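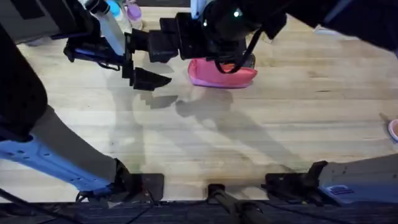

The start of the school day at Hirton Primary will move next October, from ten to nine to half past eight. Parents were told in a letter that ran to two sides and spent most of the second one on car parking. I have read it several times and I think the change is a mistake.

I should say where I stand. I taught in primary schools for most of my working life, the last stretch of it at Hirton, and I now have a grandson in Year 2 there. I have no quarrel with the head, Vittoria Fabbri, who has a hard job and does it well. The pressure comes from the Lostier trust, which runs the school and wants every one of its sites on the same timetable.

The trust's case is that a longer morning means more teaching. Twenty minutes a day sounds like a good deal when it is added up over a year. But the day will finish at the same time, and the letter says the extra minutes will go to a "settling and readiness period". In plain English, that is registration.

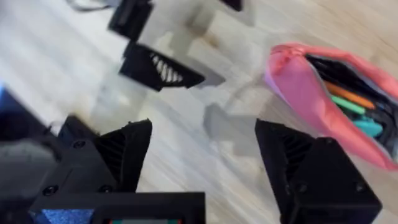

Gripper fingers over a pale plank floor.

Children in the villages are the ones who will pay for it. The bus from Brasville already leaves at ten to eight. To get to Hirton for the new start it will have to leave at half past seven, and a five-year-old who lives up the lane from the stop will need to be out of bed well before that. There are 204 children on the roll and a good many of them come in by that bus. None of the people who drew up the timetable, as far as I can tell, has ever had to catch it.

Anyone who has taught infants knows what a tired class is like. They can sit still and they can look at you, and very little goes in. I used to keep reading practice for the middle of the morning for that reason. If I had been handed another twenty minutes at the front of the day I would have filled them with colouring.

Helju Kazlauskienė, who teaches Year 1, put it well at the meeting on Wednesday. She said she would sooner have eight fewer children in the room than any number of extra minutes. She got a round of applause, and the man from the trust wrote something down. 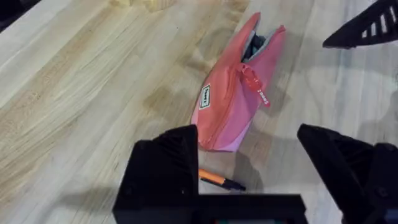
The pencil case, lying on pale wood.

There is also the matter of breakfast club. It opens at quarter to eight and costs working parents a fair amount by the end of a term. The letter says it will "continue in an adapted form". If that means opening at twenty past seven, staff will have to be found and paid. If it means a shorter club at the same price, somebody should say so before places are booked.

The argument I find hardest to answer is the one about older brothers and sisters. Durán, the secondary school across town, starts at half past eight, and families with children at both schools do face an awkward wait. I accept that. But a supervised playground from quarter past eight would solve it for those who need it and leave everyone else alone.

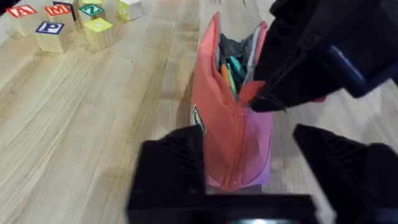 The trust could also have asked. A paper form sent home in book bags would have taken a week. What we had was a meeting called for four in the afternoon, when half the parents are still at work, about a decision that had plainly been made.

I would like the governors to put the change off for a year and use the time to find out how the children get to school, when they leave home and who looks after them before the bell. If the answers show that most families want the earlier start, I will stop writing about it. The next governors' meeting is open to the public and questions have to be handed in at the school office beforehand. I have handed in mine.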